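Workshop Tips > Home Builds > Robots

Tips from building a two-armed laundry robot at home

Last updated 29 March 2021

I've been putting together a robot that picks up washing, in the evenings and on wet weekends, and a few people at our shared workshop in Kurkeck have asked me to write down what I've learnt. So, in no particular order (well, the order I remembered them). 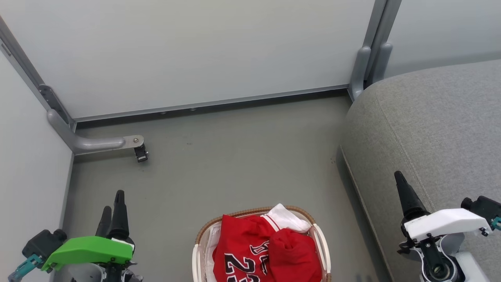

Start with one job. Mine was going to tidy the whole house when I first drew it up, and I got nowhere for weeks. Once I'd settled on getting clothes out of a basket and onto the couch, I could decide how long the arms had to be and stop arguing with myself.

Clothes are harder than boxes. A box stays the shape it was. A sports top folds over, slides under itself and takes its neighbour with it when you lift. Practise with one garment you don't mind ruining, then put in two, and only after that try a proper heap. Big, bright things are the kindest to begin with. Black socks can wait!

Give your two grippers different colours. I've got green on the left and white on the right, and I can't tell you how much time it saves when you're going back over a run and trying to work out which hand let go. It also stops you fitting the spare parts to the wrong side, which I did twice before I learnt.

Tapered fingers get into a pile much better than the wide flat ones I made first. They do tend to poke straight through loose knitting, though, so round the tips off with fine paper and run them over an old pair of tights. If they snag, keep sanding.

Tighten the wrist bolts, run the arm for 30 minutes, then tighten them again. I use a dab of Nillach thread lock on anything that goes into metal, and nothing at all on plastic (it made one of my housings go cloudy and crack round the holes – very annoying after a nine-hour print).

Keep the cables slack at the wrist and snug everywhere else. Turn each joint as far as it'll go by hand, with the power off, and watch the connectors while you do it. Any tugging now will be a dead motor later.

Think about where the basket goes. Leave enough floor either side for each arm to come down without knocking into anything, and put a bit of masking tape down so you can set it back in the same spot. Ours used to creep every time a finger caught the rim, and I'd be blaming the software. A strip of Dustel grip mat underneath sorted that out.

Soft furniture is a good place to practise letting go. If the arm comes down too far, the cushion gives and you've lost nothing. Go slowly all the same, and keep the stop button on a long lead where you can reach it from a chair.

Write down every grab, even the rubbish ones. I set myself 1000 tries and I'm on 251, in a school exercise book with a column for which hand and a column for what went wrong. "Got hold of the lining" comes up a lot.

The control board I call Yan (it was written on the lid of the biscuit tin it lives in) still gets warm if I leave both arms holding a pose, so park them low when you go for a cup of tea. I'm hoping to fit a fan by May, and will add a bit on folding if I ever get that far.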